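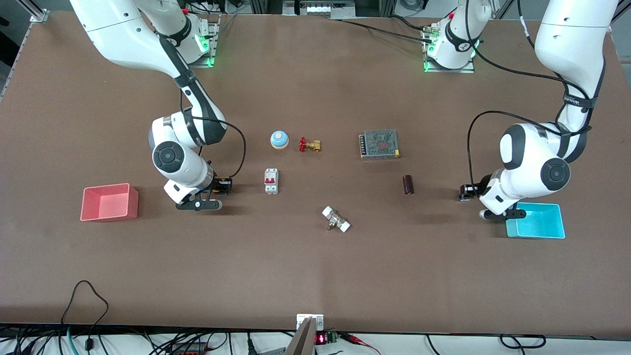 Robot arms over a brown tabletop, with small objects between a red-pink bin and a cyan one.

Home News Business Events Jobs Contact

5th April
By Kacper Tomaszewski

Speaker named for Koltovcombe spring business day

Negotiation coach Ruxandra Crăciun will give the main talk at the Koltovcombe Business Day in May, the organizers said this week. Her subject will be how to say no at work and keep the working relationship afterward.

Crăciun spent most of her career as a buyer for Kozłowski, the flooring supplier, where she sat across the table from sales teams several days a week. She left to teach full time and now runs courses for managers, shop owners and people who have just been given a team for the first time. Her talk in Koltovcombe is titled "The Short No."

The event will be held at the Starnodum, the former dance hall on Canal Street that reopened as a conference center last year. The main hall seats 500. It is the first time the business day has used the building. Earlier editions were held in the hotel by the train station, which could not fit everyone in one room and had to show the main talk on a screen in the restaurant.

"People paid the same price and ended up watching television next to the salad bar," said Eyerusalem Berhe, who took over as event director in the fall. "We had letters. They were fair letters."

Tickets for the full day cost $81 and include lunch. A ticket for the morning only, which covers the main talk and the question session after it, is $27. Both went on sale this morning through the event website and at the front desk of the Starnodum. Groups booking for one company can ask for a single invoice, but there is no group discount this year.

Berhe said the choice of speaker came from the feedback forms handed in after the last event. Attendees were asked what they found hardest in their jobs, and the answers came back to the same few situations: a customer asking for a lower price after the work was done, a colleague handing over tasks on a Friday afternoon, a boss who adds a project without taking one away.

"We have had very good speakers on motivation and I enjoyed them," she said. "But a person can be highly motivated and still say yes to the wrong thing nine times in a week."

Crăciun's method is simple to describe. She teaches people to give their refusal in one sentence, to stop talking, and to wait. Explanations come later and only if the other person asks for one. In her courses, people practice in pairs with requests taken from their own jobs, and swap roles halfway through.

"Most of us start explaining before the other person has said a word," she said by phone. "Then they answer the explanation. You said you were busy on Tuesday, so they offer Wednesday. Now you are negotiating about Wednesday and you never wanted to do it at all."

She said the hardest part for most of her students is the silence, and that she still finds it uncomfortable herself. At Kozłowski she used to keep a pen and a blank notepad in front of her in price meetings so that she had somewhere to look.

The main talk will start at 9:30 a.m. and last one hour, followed by questions. Written questions can be sent in ahead of time, and names will not be read out. Berhe said this was Crăciun's request. In her experience people will not stand up and describe a problem with their manager when the manager may be sitting in the next row.

After a coffee break the program splits into smaller sessions. Crăciun will lead a practice workshop upstairs, which is open to full-day ticket holders and has to be booked separately when buying the ticket. It will run 2 times, once before lunch and once after, with the same content.

Ksawery Nowicki will lead a session on running shorter meetings. Nowicki manages the service department at Udska, the elevator maintenance company, and spoke at the event once before, when he filled in for a speaker whose train was canceled. He will go through an agenda from one of his own team meetings and show what he took out of it and what he later had to put back in.

"I cut too much at first," Nowicki said. "We had a meeting so short that two people drove to the same building the next morning. So I will talk about that also."

The third session is a talk by Dindo Lumbao on moving from a job on the shop floor to a job supervising it. Lumbao started as a baker and now oversees the night shift at a commercial bakery outside town. His session is aimed at people who have been promoted over their former coworkers. He plans to leave half the time for discussion and has asked for chairs in a circle, with no stage.

Lunch is from 12:15 to 1:30 p.m. in the ground floor lounge. Anyone with a food allergy should note it on the booking form. The afternoon has repeats of the workshops and a closing panel with all three speakers, chaired by Berhe, and the day ends at 4 p.m.

Some regulars may miss the awards, which have been dropped from the program. In past years the day closed with prizes for local employers in several categories. Berhe said the prizes took up most of the afternoon and that many people left before they were handed out. The awards may come back as a separate evening event, but no decision has been made.

The trade tables in the lobby are staying. Local companies can rent a table for the day, and a few are still free on the side nearest the coat check. Tables come with two chairs and a power outlet. Setup is from 7 a.m. and everything has to be cleared by 5 p.m., as the hall is booked for a choir rehearsal in the evening.

Parking at the Starnodum is limited. The lot behind the building is reserved for speakers, exhibitors and visitors with a disability permit. Others are asked to use the parking garage at the market, a five-minute walk away, or the number 6 bus, which stops on Canal Street. The entrance on the canal side is step-free and there is an elevator to the upstairs rooms. The main hall has a hearing loop, but the smaller rooms do not - anyone who needs one should contact the organizers before booking a workshop.

The main talk will be recorded and sent to all ticket holders after the event. The workshops and the question session will not be recorded.

Tickets can be refunded in full up to two weeks before the event. After that they can be passed on to someone else, as long as the new name is given to the front desk by noon on the day before.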